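### 3.2 Le mur blanc comme choix domestique

Revenons un instant à ce que nos interlocuteurs appellent, avec une constance qui nous a d'abord amusés puis intrigués, « le blanc de la maison ». À Brindville, la plupart des logements de notre corpus ont été repeints au moins une fois depuis l'emménagement, et le blanc y revient presque toujours, même chez ceux qui disent ne pas l'aimer. Godelieve Van Rooij, qui a bien voulu nous recevoir deux fois, parle d'une couleur « qu'on met en attendant » - en attendant un enfant, un déménagement, un peu d'argent de côté.

Cette attente peut durer fort longtemps. Sur les 160 ménages ayant répondu au questionnaire, 20 déclarent avoir choisi le blanc à titre provisoire et l'avoir gardé plus de huit ans. Yannick Delaunay avait déjà relevé, dans son mémoire sur les cités ouvrières, combien le provisoire finit par prendre les allures d'une tradition familiale, et nous lui devons beaucoup sur ce point.

Il faut dire aussi que le blanc facilite les conversations entre conjoints. Les frères Cuypers, Toon et Gerrit, qui partagent la maison de leurs parents, nous ont raconté avec beaucoup de gentillesse leurs longues disputes autour d'un vert amande, closes un soir de mars par l'achat de deux pots de blanc mat. Le vert reste, paraît-il, un sujet sensible à table. Nous reprendrons ce cas dans la section 4, à propos des couleurs refusées.

**Figure 2.** Mur blanc en intérieur.
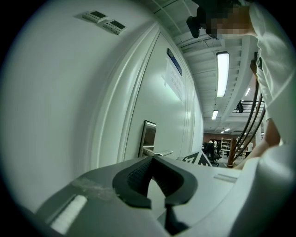
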